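# 抓取之外的那部分软件

1/8/18

在 Plenia 做控制软件的这几年，我被问得最多的问题是"你们用什么模型"。问时间同步的人很少，问标定文件怎么管理的人更少。我的看法是，目前桌面操作类机器人做不稳，主要的账应该记在模型外围的软件上：规划器和控制器之间的接口，感知结果的时间戳，日志格式，回放工具。这些东西不好看，也不太容易写成论文，但一个系统能不能连续跑一下午，基本由它们决定。

收拾餐具这类任务很适合说明问题。盘子、杯子、带柄的小工具、一个托盘，几样东西放在一起，对软件的要求各不相同。

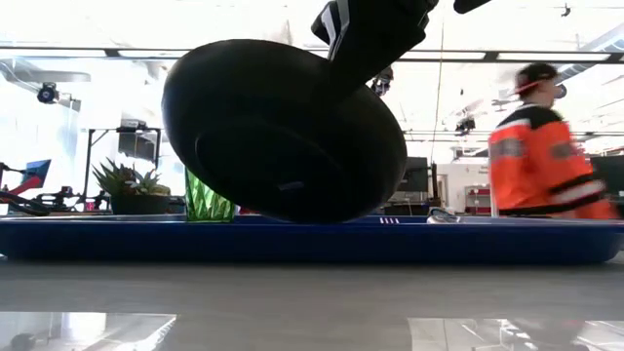
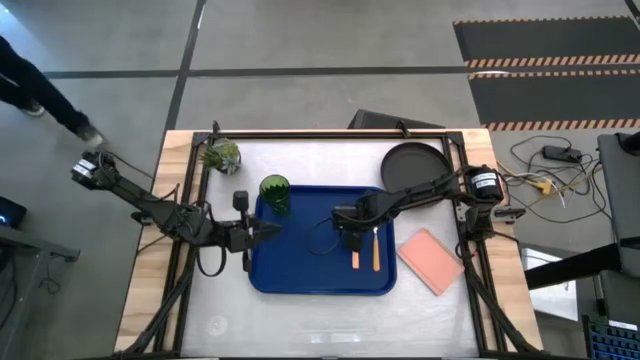

先说盘子。夹爪只夹住一侧边缘，把盘子提起来，重心离夹持点很远，盘子会绕着指尖转。转多少取决于指尖的摩擦、夹持力和加速度，这三个量里有两个我们平时不测。很多规划器把被抓物体当作固连在末端的刚体，从抓取那一刻起就沿用同一个相对位姿。对小方块来说这个假设没什么问题，对盘子来说，放下的时候下沿可能比规划器以为的低很多，于是先碰到托盘，或者碰到旁边的杯子。

常见的补救办法是把碰撞模型膨胀一圈。我不赞成把它当成长期方案。膨胀之后，狭窄的地方就没有可行解了，操作的人会去调小膨胀量，调小之后又碰，再调大。我们的参数文件里有过一段注释，记录了这个值的九次修改，每次都写着"最终"。真正该做的是抓起之后再估计一次位姿，并且让规划器接受这个新的估计。第二件事比第一件难，因为多数规划接口在设计时就没有留这个入口，附着物体的变换写进去以后，要改只能先分离再重新附着，中间有一小段时间系统认为手里什么都没有。

再说感知。透明或半透明的杯子对深度相机不友好，这一点做这行的人都知道，表面带棱的更麻烦，深度图上会出现破洞和飞点。近几年的办法是直接用彩色图像学一个策略，绕开深度。这个方向我认可，但它没有取消同步问题，只是把问题藏得更深。几路相机的图像和关节读数拼成一帧观测，如果其中一路晚了几十毫秒，训练时看不出来，损失曲线照样下降。到了部署的时候，机械臂一快，手就会稍微偏向物体的一侧。团队往往会把这种偏差归结为数据不够，接着去采更多的数据，而新数据带着同样的延迟。

去年 12 月我们对一批旧记录做过一次检查，一共 584 段，其中 76 段的相机时间戳和关节时间戳对不上，误差超过了我们自己定的上限。原因很普通：驱动程序在缓冲区满的时候会丢帧，而记录工具把"收到的时间"当成了"曝光的时间"。改起来只用了两天，发现它却用了大半年。这半年里，组里讨论过网络结构，讨论过数据增强，也讨论过要不要换夹爪。

所以我主张，记录工具应当和控制器享受同样的待遇：有测试，有版本号，有专门负责的人，出了问题可以让整个项目停下来。现在多数团队里的情况相反，控制器由最有经验的工程师写，记录工具由刚来的实习生写，写完之后也没有谁再去看。

规划和控制之间的接口也值得多说几句。两条机械臂共用一张桌子的时候，最省事的做法是给工作空间画一条中线，各管一半。托盘放在中间，这条线就失效了，两只手都得进到同一块区域。接下来通常有两种写法。一种是加锁，一只手进去，另一只在外面等。另一种是把两条臂合成一个高维系统一起规划。加锁的写法慢，但出错时容易看懂；联合规划的动作更流畅，但失败时给出的信息往往只有一句"未找到路径"。

我倾向于先用加锁的写法，把日志做好，等到确实被速度卡住再换。有同行认为这样太保守，理由是学习到的策略天然就能处理双臂配合，不需要显式的锁。这话在演示里成立。可是策略输出的是一段目标序列，底下仍然有一个控制器在执行，仍然要有人决定两条臂靠得太近时谁让谁。如果这个决定不写在代码里，它就落在了电流限制和急停按钮上。

我们内部的回放工具叫 Drimska，最初只是一个把日志画成曲线的脚本。后来加上了图像对齐显示，再后来加上了"从任意时刻重新规划"的功能。最后这个功能用处最大。一次失败发生之后，可以把当时的观测原样喂给规划器，看它给出的路径和现场是否一致。如果一致，问题在规划；如果不一致，问题在现场多出来的状态，比如缓存、超时重试、某个没有清掉的附着物体。在有这个功能之前，我们排查故障的方式是把东西摆回去再跑一遍，而摆回去的位置总会有些不同。

我和 Fesberg 的一个小组交换过意见，他们的做法是在仿真里复现故障。仿真的好处是可以反复跑，坏处是接触部分和真实情况差得远，尤其是薄的、圆的、只被夹住一边的东西。他们后来在 Pap 项目里也改成了以真实日志为主、仿真为辅。我不认为仿真没有价值，它适合查逻辑错误，比如状态机走进了死角。用它来判断盘子会不会滑，我不放心。

有人会说，这些都是工程细节，模型足够强之后自然会被吸收掉。我部分同意。位姿的微小误差、光照变化、物体摆放的随机性，确实越来越多地由模型处理了，几年前手写的那些规则现在可以删掉一大半。但是时间戳错误不会被吸收，它只会被学进去。标定文件用错版本也一样，模型会很努力地去适应一个并不存在的相机位置，等到有人把标定改对了，成功率反而下降，然后改动被撤回。

如果要给刚起步的团队提建议，我会让他们把头一个月花在不产生任何演示视频的工作上。统一时钟。给每一份标定加上校验，并写进每条记录。让控制器在拒绝一条指令时说明理由，精确到哪个关节、哪条限制。让规划器在无解时输出最接近成功的那条路径，以及它撞在了哪里。写一个能在普通笔记本上打开的回放工具，让不写代码的同事也能用。

这份清单里没有一项需要新的研究，难处在于排期。演示有截止日期，工具没有，所以工具总是往后推。我们自己也没有做全，规划器的无解输出到现在还只支持单臂，双臂的部分在待办列表里放了很久，打算下一个版本补上。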